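Last updated: March
Filed under: Student Projects > Robotics > Fault Reports
11 comments | 2 shares

Intermittent Grip Loss in a Gear Assembly Cell: Fault Report
Project group 2, Trimcombe, Automation Lab

1. Background

The cell places spur gears onto a round base plate using a single arm with a two-finger gripper. It was built in the fall term, and the control software was carried over from the Dornedcombe bench with small changes to the pick heights. The task for this term was to run the cell long enough to get a failure rate. The target was 100 assembly cycles in a row without a dropped part.

The target was not met. The longest clean run was well short of it, and the log for the term holds 1,289 cycles with drops spread through all of them. Most drops were harmless. In 11 cases the gear fell while the arm was moving and the arm went on with the cycle, pressing closed, empty fingers down at the place position. In one of these the wrist stalled against the plate and the arm had to be stopped by hand. That case is the reason for this report.

2. Fault description

The fault has two parts, and they should be kept separate.

a) The gear slips out of the fingers during the lift or the move.
b) The controller does not notice.

Part (a) depends on how the gear sits between the fingers. A gear held at mid-height stays in place. A gear held near the fingertips can turn about its contact points, and a tooth can then sink into the pad on one side only. The grip force reading stays normal while this happens.
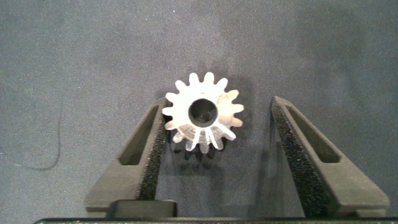
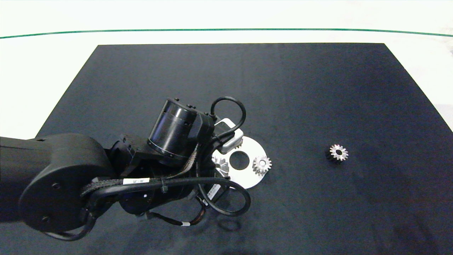

Gears and gripper at the cell.

Part (b) is a software fault. The Zultico gripper driver reports "object held" when the fingers stop before the fully closed position. The check is made once, right after closing. If the gear is lost later, the flag stays set until the next open command. The place routine reads only the flag, so it goes ahead with nothing in the grip.

3. Tests

Three causes for part (a) were considered: low grip force, worn pads, and wrong pick height.

Grip force was raised in steps up to the driver limit. The number of drops did not change in any clear way, and at the highest setting the gear turned more often during closing. The setting was put back.

The pads were replaced with new ones from the same sheet. Drops went down for the first session and then came back to the old level. Wear plays a part but does not explain the fault alone.

Pick height was then lowered by 2 mm. Drops during the lift stopped for the larger gears. The smallest gear still slipped, mainly when it was picked with a tooth tip facing the pad instead of a gap.

4. Changes made

The finger position is now read throughout the move. If it changes by more than the set limit after the grip is confirmed, the arm stops and waits for an operator reset. A torque limit was added to the wrist joint for the last part of the downward move. Both changes are in the shared Gatti folder with the old files kept beside them.

The stop was tested by pulling the gear out of the grip with a length of string, with hands kept outside the marked area. It triggered every time at low speed. At full speed the arm traveled further than expected before coming to rest, so the speed is capped until the braking settings have been checked.

5. Open points

The rotation of the smallest gear is not solved. A finger with a shallow V-groove has been drawn but not printed. The torque limit was picked by trial and needs a proper measurement. The reset button is on the far side of the bench from the stop button and should be moved before the next group takes over the cell.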